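Recording by Hand: An Interview on the Shek Kit

Stollden has offered its Shek recording kit to research groups and training departments since November. The kit consists of two hand-held grippers, a wrist strap for each, a charging base and the Tramow software, with which recorded demonstrations are trimmed, labeled and exported. It is intended for organizations that wish to teach manipulation tasks to a robot arm but do not want to occupy the arm itself while the examples are being gathered.

The Drirberg Institute for Applied Handling has had two kits on evaluation. Hacer Dönmez leads the evaluation at the Institute. Vinzenz Aigner is responsible for the Shek product line at Stollden. Both were interviewed for this newsletter on August 24, 2021, at the Institute's workshop in Drirberg. The conversation has been edited for length.

Purpose of the evaluation

The Institute's interest in hand-held recording began with a practical difficulty. Its two robot arms are shared among several projects, and time on them is reserved weeks in advance. "We were using the most expensive equipment in the building to collect examples, and we were collecting them slowly," Dr. Dönmez said. "An operator guiding an arm through a remote controller needs a long time to pick up a piece of cloth. The same person with a gripper in the hand does it at something close to a normal pace."

The evaluation was limited to soft goods: caps, gloves, small bags and folded shirts. Dr. Dönmez explained that rigid parts had been left out on purpose. The Institute already has satisfactory methods for boxes and bottles, and a further comparison in that area would have been of little use to its partners in textile sorting and returns handling.

In total, 543 demonstrations were recorded. They were made by nine members of staff, most of whom had no previous experience with the equipment. Each received the same short introduction and was then asked to work from a printed task sheet.

Handling of the device

Asked about the weight and balance of the gripper, Dr. Dönmez gave a mixed assessment. The hand grip is comfortable and the trigger is light. The camera mount, in her view, sits too far forward, and people with smaller hands noticed this toward the end of a session. The Institute limited sessions to 18 minutes for that reason and would recommend the same limit to others.

Mr. Aigner accepted the criticism. "We placed the camera where it sees the fingers and the object together. That position has a cost, and the wrist pays it," he said. A shorter mount is in preparation. Existing customers will be able to order it separately, although a price has not been set.

Both speakers returned several times to the subject of the finger pads. The pads supplied with the kit are ridged on the inner faces. According to Mr. Aigner, smooth pads were tried during development and were abandoned when thin fabric slid out under light pressure. The ridged version holds cloth well, but Dr. Dönmez reported that knitted gloves sometimes caught on it when the fingers were opened. Her group now asks operators to open the gripper fully before moving away from a knitted item.

"It is a small instruction, and it should be in the manual," she said. Mr. Aigner replied that it would be added to the next edition.

Working with two hands

Many of the tasks on the Institute's sheet call for both grippers. One holds the item steady while the other turns back an edge, straightens a strap or presents a label. Dr. Dönmez considers this the strongest part of the offer. The two recordings share a common clock, and in her experience the alignment in Tramow has been reliable.

She was less satisfied with the way in which the software deals with interruptions. If one gripper loses its connection, the recording from the other continues, and the operator receives only a small notice on the screen. Eighteen demonstrations had to be discarded on this account. "The person recording is looking at the table. A sound would be far more useful to them," she said. Stollden has confirmed that an audible signal will be included in the next release of Tramow.

The care label task

The task that drew the most discussion was also one of the shortest. The operator takes a fabric cap, turns it so that the inside faces upward, and takes hold of the care label sewn into it. Partners in returns handling had asked for it specifically, as labels must be found and read before an item can be assigned to a category.

Dr. Dönmez described the difficulty in plain terms. The label is narrow and flexible, and it lies against cloth that is itself soft. An operator who closes the fingers early takes up only the cap; one who closes them late may miss the label altogether. In many recordings a fold of the fabric is gripped along with the label, and the group had to decide whether such an attempt should be accepted.

"We decided to accept it, provided the label hangs free enough to be presented to a reader," she said. "A person sorting returns would not begin again because of a fold."

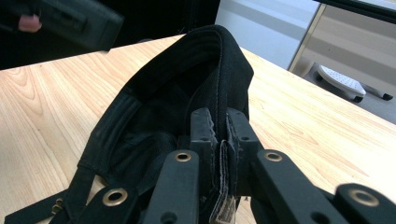
Software and data

Tramow is installed on a local computer and does not require an outside connection. This was a condition of the Institute's participation. Recordings remain the property of the customer, and Mr. Aigner stated that Stollden receives no copy unless a customer sends one with a support request.

Labeling is done on a timeline. Dr. Dönmez found it simple to learn, but slow when a large number of similar demonstrations must be marked with the same steps. Her staff asked for templates, and Mr. Aigner said that these are being tested with a small group of customers. Export to the common research formats worked without difficulty, apart from one early problem with file names containing accented letters. It was corrected by an update during the evaluation.

Price, support and availability

The Shek kit is sold as a complete set or leased by the quarter. Mr. Aigner advised first-time users to begin with a lease, particularly where it is not yet clear who in the organization will do the recording. Replacement finger pads are treated as wearing parts and can be ordered in pairs. Support is provided by telephone and electronic mail during office hours.

The Institute has decided to keep both kits. Its next series of recordings will cover gloves and folded shirts in greater detail, with the shorter camera mount if it is available in time. Dr. Dönmez asked that interested partners send their own task sheets in advance, with a sample of each item to be handled, to the Institute's workshop office.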